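## Loading a wire dish rack with dinner plates

Applies to open wire racks with a raised zigzag divider row. The Tilus and Marnix racks both use this layout. Racks with flat peg rows load differently and are covered on the Cestomance page.

### Before loading

1. Set the rack on a level surface with 5 cm clear on each long side.
2. Check the divider row for bent wires. A bent wire narrows one slot and widens the next, and the plate in the wide slot will lean.
3. Rinse plates fully. Soap film dries as streaks along the lower rim.

### Placing a plate

Start at one end of the divider row and work toward the other. A plate placed at the end leaves the remaining slots open, so later plates go in without passing over earlier ones.
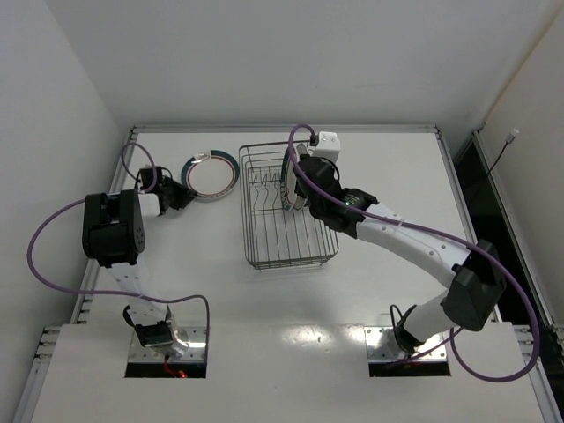
Hold the plate at the rim, on opposite sides, and turn it upright before it is over the rack. Lower it straight down until the rim rests on the bottom wires. Both faces should touch a divider wire — if only one does, lift the plate and reseat it.

Face all plates the same way. With rimmed plates, leave one empty slot between each pair. Flat plates can use every slot.

### Weight and drying

A stoneware plate from the Morais set weighs 313 g dry. Keep heavy plates low in number at either end, or a light rack can tip when the opposite end is empty.

Allow 50 minutes at room temperature before stacking in a cupboard. Plates with an unglazed foot ring need 24 hours.

Last revised September 11, 2020.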